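I went into this project thinking bedspreads were boring, and I've come out the other end with opinions about them. My unit was Domestic Textiles at Ernstead, the brief was "study the soft things in one bedroom", and we had a word limit of 2000 which I ignored in the first draft and have been cutting ever since. This is the trimmed version, with the fibre burn tests moved to the appendix.

## What I was trying to find out

My question was how people in a shared house layer a bed when the heating is off most of the day. I wanted to know which layer does the warming, which one is there to look nice, and what gets washed and how often. I picked the spare room in our house on the grounds that it's the coldest (it's over the passage, so there's air underneath the floor as well as outside the walls) and everyone dumps their knits in there.

I kept a notebook from the start of term until March. Morning entries were at half past seven, evening ones whenever I got in.

## Method, such as it was

I had a cheap Vikero thermometer which I tucked between layers and left for an hour before reading. Each bed set-up got the same treatment: sheet, one middle layer, one top layer, and me lying there with a book for the last bit so there was some body heat involved. I swapped the middle layer each time. I also weighed everything on the kitchen scales, folded into a mixing bowl, which worked fine for the knits and was hopeless for the duvet.

For the survey I put 73 questionnaires through doors in the student streets and left a pile in the launderette as well. The launderette ones came back much fuller — I suppose people have time to kill while the dryer's on. I asked about top covers, blankets, what they'd had since they were children and whether they'd ever replace it.

## The reading I leaned on

Most of my background came from the Bhatt handbook on household cloth, which is old but very clear on rib stitch and why it springs back. Ribbing has those raised columns with dips between them, and the dips hold still air against whatever is underneath. The Filtemska notes were handy for printed cottons, especially the section on large repeats and how you match panels at a seam. I didn't get on with the chapter about dyes and I've not used it.

## What happened with the layers

The knits won easily. A knitted layer of roughly 500 grams did more for me than a much heavier woven blanket, as long as something smooth went over the top to stop the draught getting through. With nothing over it, the same knit was nearly useless by the window. I got the same result on both sides of the bed, so I'm fairly happy with it.

The printed top covers were a different story. They did very little on their own, and yet they were the thing people wrote about in the survey. One person filled the whole back of the sheet with a description of a cover they'd had since they were six. Patterns came up over and over: animals, squares, checks, football teams. Hardly anyone mentioned warmth. I'd given the topic 300 words in my plan and it ended up as half my discussion, which my tutor said was fine.

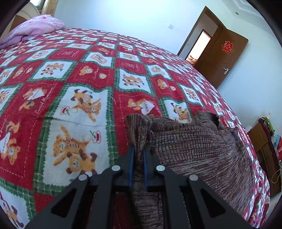
*Page last changed: March, 11.40 pm*

I love this pairing. The knit is all browns and greys with a bit of rust, ribbed, quite sober, and then it's lying on red and white squares full of teddy bears and tiger cubs. One of the bears is holding a white heart that says HAPPY! The green borders do a lot of work too, I think. They break up the red and white so the print doesn't turn into one big muddle when you stand back from it.

## What I'd change

I'd start the temperature readings earlier in the term, and I'd get a second thermometer so I could do two layers at once. I'd also ask a proper question about washing. Mine said "Do you wash it often?" and the answers were things like "yes" and "define often", so that whole column had to go.

The weights table still needs redoing in grams, as I did the first few in ounces by mistake. Swatches are in the blue folder, loose at the back.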